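Mandine: Taking Apart an Office PC with Two Arms
Student project report, Bredside robotics club
24 January 2024

What we set out to do

Our school replaced a lot of office computers last year, and the old ones ended up stacked in a storeroom. We wanted to know how much of one we could pull apart with robot arms, one part at a time, keeping every part in good enough shape to use again. The project got the name Mandine early on and it stuck. Our control program is called Zoma.

We picked three jobs: the hard drive, the memory, and the processor. The drive looked like the friendly one (it has big plastic rails and a latch). The processor looked scary, and we were really looking forward to it!

The bench

The computer lies on its side on the slotted aluminum table with the side panel off, so that everything inside faces up. Parts that come out go to a gray fixture tray on the left. The tray is our own design, and we went through 3 versions of it. The first two let the drive lean, and a leaning drive is very hard to pick up a second time. In the current one it stands upright next to the tall post.
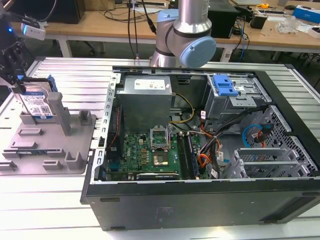
Figure 1. The tower open on the bench, with the bracket over the CPU socket raised and the hard drive standing in the tray.

Teaching the positions

We started by moving the arm by hand to each spot we cared about and saving it. That gave us 98 saved positions, which was far too many to keep straight. Half of them had names like "near latch 2 new" and we kept loading the wrong one. Solís, the team that shares our lab hours, suggested measuring everything from one corner of the case, and that changed the whole project. Now most positions are worked out from the corner, and if the case shifts a little we only have to find the corner again.

The cables were the part we had underestimated. The power cables on these machines are stiff and springy, and they flop over the memory slots any time you nudge them. We wrote a path that comes straight down from above and goes straight back up, with no sideways moves until the gripper is clear of the case walls. It's slower, but we stopped snagging wires almost completely.

The processor

This was the best week of the project. The lever has to be pushed down and slightly out before it will swing up, and the bracket comes up after it. Our first attempts pushed down only, and the lever just sat there. Once we added the small outward move — it took an afternoon of tiny changes — the bracket started coming up, and there was a lot of yelling in the lab.

Lifting the chip is a different problem. It is thin, it sits low, and there are contacts underneath that we don't want to scrape. We practice with chips that are already dead.
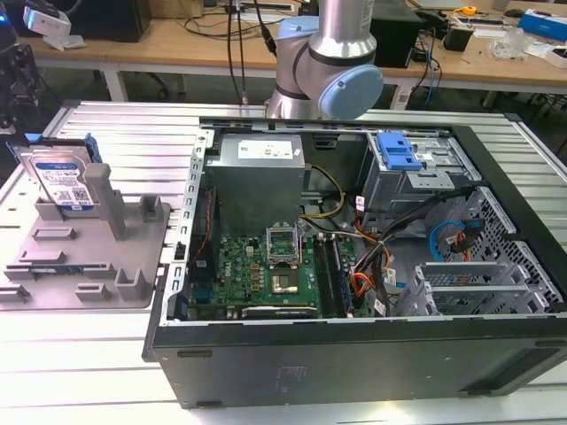 Figure 2. Arm above the open case. The processor has a gold-colored top.

Results so far

We logged 206 practice runs, counting all three jobs together. The drive is our most dependable job by a long way. Memory works when both clips have been opened fully, and fails when one of them has sprung back. The processor still needs a person standing by with a hand near the stop button. We set ourselves a limit of 90 seconds per part, and only the drive meets it every time.

Still to do

In February we want to try a case from a different maker, where the latch and the drive cage will be in new places. We would also like Zoma to notice a memory clip that has closed again and go back to it without being told. The tray needs a slot for memory modules too, as they currently go into a cardboard lid.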